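In praise of small fiddly jobs

I spent most of last Sunday at a table with a bag of bits, a plug that wouldn't sit straight and a mug of tea that I forgot about twice. By four in the afternoon I had done perhaps an hour's worth of proper work, if you'd asked my old manager. I'd had a lovely time!

I want to stick up for that sort of day. We've gone a bit funny about fiddly jobs, I think. If a thing is small and takes two hands and a good light, we put it off, or buy a new one, or (my own favourite) put it in the kitchen drawer with the dead batteries and the key to a shed I no longer have. Big jobs get all the glory. Tell people you've knocked down a wall and they want to come round and look at it. Tell them you've got a tiny part to sit where it should and they ask what else you did.

But the small job asks a lot of you. You can't do it while looking at your phone, for one thing. You need a thumb and a finger in just the right place and the other hand busy somewhere else, usually up among the cables, and you find you're holding your breath like somebody threading a needle.
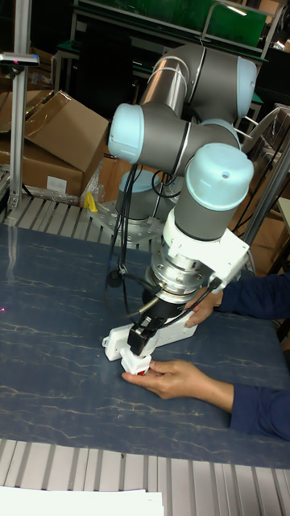 What your hands know

My friend Consuelo Collado used to mend lamps and radios for half of Bitthorpe, and she never would let me rush. She'd hand me some scrap of a thing, smaller than a pea, and tell me to get to know it first. Turn it round, feel for the edge, see which way it wants to go. I thought it was daft for a good few years. Then one evening I put a switch back together with the lights half down and realised my fingers had been listening to her even if I hadn't.

You can't get that from a video. I've tried, and I've watched the same cheerful man fit the same bracket until I could recite him, and my own bracket still went on upside down. The knowing comes from getting it wrong in your own hands, with your own sleeve in the way.

And yes, sleeves! Push them up. That's the only bit of actual advice you'll get from me.

The trouble with plugs

Electrical things are where people lose heart, and I do understand it. There's always one cable more than you thought, they all hang down the same side, and the power strip never lies where you want it. My desk at home has a strip that came from Carvalho's, the hardware shop by the station, and I swear it moves in the night. I'm not saying open up anything that's live, please don't, and if it's beyond you then take it to someone who knows. But a good deal of the grumbling I hear is about jobs that only want steadying. One hand to hold the block, one hand to keep the rest from sliding off, and a bit of patience.

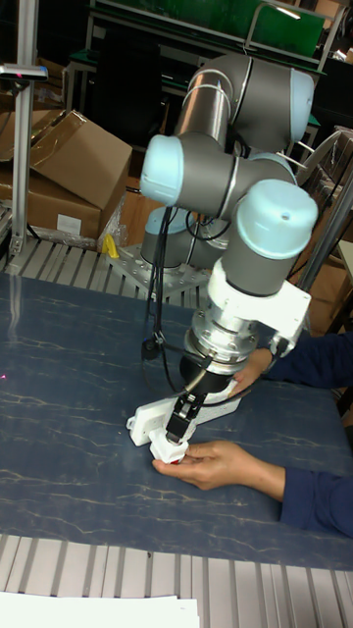

Both hands busy, and a power strip lying on the slant.

I had a long argument about all this with my brother, who thinks his time is worth too much for it. He bought a new reading light for nearly 200 pounds when the old one had, I'm fairly sure, a loose fitting. It's a nice light. He can't tell you a thing about it, though, and when it goes he'll buy another, and I find that a bit sad, even if he doesn't.

I know it's easier for me. I've got a table that can stay messy until Tuesday and nobody small pulling things off it. When my two were little I'd have paid anyone anything to make the fiddly jobs go away. So I'm not telling you off if your drawer is full. Mine's still got the shed key in it.

All I'd say is pick one. Get the thing out, put a lamp on, clear a space as big as a tea tray and give it an hour. If it beats you, it beats you, and it can go back in the drawer until the next wet weekend. I've got a doorbell waiting for mine.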